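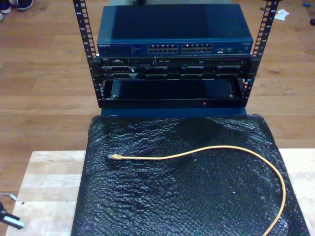

Figura 4.1. Bastidor abierto de pequeño formato con equipos de red y servidores.

Capítulo 4
La red de la pequeña empresa

Cuando pensamos en la red de una empresa solemos imaginar edificios enteros, pasillos refrigerados y técnicos que van y vienen con su tarjeta colgada del cuello. La mayoría de las redes que te encontrarás al empezar en este oficio, sin embargo, caben en un rincón, y a ellas vamos a dedicar este capítulo, con calma y (esperamos) con un poco de cariño, que bien se lo merecen.

Nos acompañará durante todo el capítulo el caso de Renent, una distribuidora de material de oficina con 46 empleados repartidos entre dos sedes: la central, en Drirport, y un almacén en Odoi. En septiembre, con la campaña escolar en plena marcha, la empresa tramitó 427 pedidos en una sola mañana, y fue entonces cuando las impresoras dejaron de responder, las llamadas empezaron a cortarse y el programa de gestión, Nosanano, tardaba una eternidad en abrir cualquier ficha. ¡Menuda mañana! La primera reacción fue echarle la culpa al proveedor de internet, cosa muy humana, pero la línea funcionaba perfectamente. El problema estaba dentro de casa: 153 dispositivos compartían un único dominio de difusión, y varios enlaces seguían trabajando a 100 megabits por segundo desde los tiempos de la primera instalación.

A partir de este caso repasaremos cómo reenvía tramas un conmutador, qué es una tabla de direcciones MAC y de qué manera las redes virtuales (VLAN) nos permiten separar el tráfico de voz, el de oficina y el de los invitados sin tender un solo cable nuevo. Después volveremos a Renent y dibujaremos juntos un plano de direccionamiento para las dos sedes, paso a paso y con lápiz, que al principio se aprende mucho mejor así.

Antes de seguir, conviene que tengas fresco el cálculo de máscaras de subred del capítulo 3. Si te quedó alguna duda, vuelve atrás sin ningún apuro y repite los ejercicios finales; los necesitarás ya en el apartado 4.2.

4.1. Del cable a la trama

Empecemos por lo más sencillo: dos ordenadores conectados a un mismo conmutador, uno que quiere enviar un archivo y otro que espera recibirlo.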